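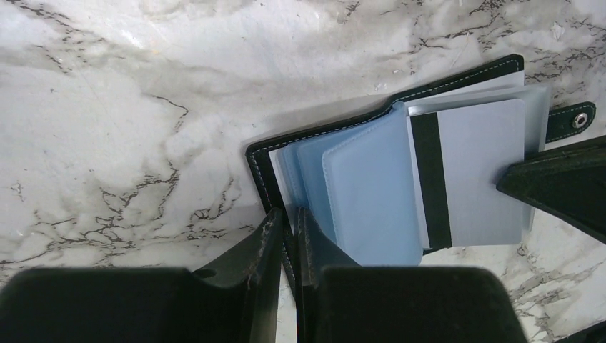
대리석 상판 위에 펼친 검은색 가죽 카드지갑과 반투명 하늘색 속지

할트홀름 안내데스크 습득물 및 카드지갑 정리 사업 중간보고

수신: 트럴토우 재단 사업지원팀 쇼샤나 자모라 담당
작성: 브럴빌 생활지원센터 파비트라 포두발
작성일: 6월 3일 목요일

1. 보고 범위
본 보고는 지원금 교부 이후 현재까지의 진행 상황을 정리한 것이다. 대상은 할트홀름 건물 1층 안내데스크에서 보관하는 습득물 가운데 지갑과 카드지갑, 그리고 방문자에게 대여하는 출입카드의 보관용 지갑이다. 우산, 의류, 전자기기는 이번 사업에 포함되지 않으며 기존 방식대로 관리하고 있다.

2. 진행 현황
사업 시작 시점에 보관함에 있던 지갑류는 모두 283점이었다. 이 가운데 90점은 연락처가 확인되어 주인에게 돌려주었다. 나머지는 접수 대장에 다시 등록하고 보관 번호를 붙였다. 기존 대장은 손으로 쓴 공책 2권이었는데, 같은 물건이 두 번 적힌 경우가 있어 대조에 예상보다 시간이 걸렸다. 대조 작업은 벤카테시 방게라가 맡았고 지난주에 끝났다.

확인 작업은 안내데스크 옆 대리석 상판에서 한다. 지갑을 펼쳐 속지를 한 장씩 넘기고, 카드의 유무와 종류를 적은 뒤 다시 닫아 봉투에 넣는다. 카드 번호는 대장에 적지 않고 발급 기관명만 기록한다. 은행 카드가 나오면 해당 은행에 분실 신고 여부를 문의하고, 출입카드는 시설관리 담당인 시바프라사드 살리안에게 넘긴다.

3. 대여용 카드지갑
대여 출입카드는 그동안 낱장으로 내주었고 회수 과정에서 분실이 잦았다. 이번 사업비로 차코에서 여러 장을 묶어 넣을 수 있는 카드지갑을 시험 구매했다. 검은색 가죽 겉면에 밝은색 박음질이 있고, 오른쪽 여밈 끈에 금속 똑딱단추가 달린 형태를 기준으로 삼았다. 안쪽 속지는 반투명 하늘색이고 왼쪽이 묶여 있어 책장처럼 넘겨 볼 수 있다.

사용해 본 직원들의 의견은 다음과 같다.
속지가 비쳐서 카드를 꺼내지 않고도 빈칸을 확인할 수 있다.
검은 띠가 있는 면이 앞으로 오면 어느 카드인지 구분하기 어렵다. 이름이 적힌 면을 앞으로 넣도록 순서를 정했다.
속지를 펼쳐 놓으면 겉면 아래로 내려오는 장이 생긴다. 닫을 때 모서리가 접히지 않게 먼저 가지런히 모아야 한다.
단추는 한 손으로 여닫을 수 있으나 새 제품은 다소 뻑뻑하다.

카르티케얀 쿠리안은 속지 장수가 더 적은 제품도 비교해 보자고 제안했다. 단체 방문을 제외하면 한 번에 나가는 카드가 많지 않아 얇은 쪽이 다루기 편하다는 의견이다. 견적은 차코에 요청해 두었고 회신을 기다리고 있다.

4. 지연된 사항
보관장 교체가 8일 늦어졌다. 처음 들어온 서랍의 칸 높이가 낮아 봉투를 세워 넣을 수 없었고, 공급처와 협의해 칸막이를 다시 맞추었다. 추가 비용은 없었다. 교체 기간에는 습득물을 2층 사무실의 잠금장에 두었으며 열쇠는 방게라와 포두발이 나누어 보관했다.

안내문 교체도 아직 끝나지 않았다. 문구는 확정했으나 기존 게시판의 규격이 층마다 달라 인쇄를 보류한 상태다. 규격을 다시 재서 이달 안에 발주할 예정이다.

5. 예산 집행
보관장과 봉투 구입비는 계획한 범위 안에서 집행했다. 카드지갑 구입비는 시험 구매분만 사용했고, 본 구매분은 제품 비교가 끝난 뒤 집행한다. 항목 간 전용은 없었다. 영수증 사본과 물품 인수증은 별도 파일로 제출한다.

6. 다음 단계
주인을 찾지 못한 지갑류는 보관 기한을 확인하여 기한이 지난 것부터 경찰에 인계한다. 인계 목록은 살리안이 검토한다. 대여용 카드지갑은 제품을 정하는 대로 안내데스크에 배치하고, 대여 대장에 지갑 번호를 적는 칸을 추가한다. 기존 낱장 대여는 8월에 중단한다.

7. 요청 사항
카드지갑 본 구매의 집행 시기를 한 차례 미루는 데 대한 재단의 확인이 필요하다. 금액 변경은 없다. 확인 서류의 양식이 따로 있으면 보내 주시기 바란다.

문의: 브럴빌 생활지원센터 안내데스크 운영 담당 파비트라 포두발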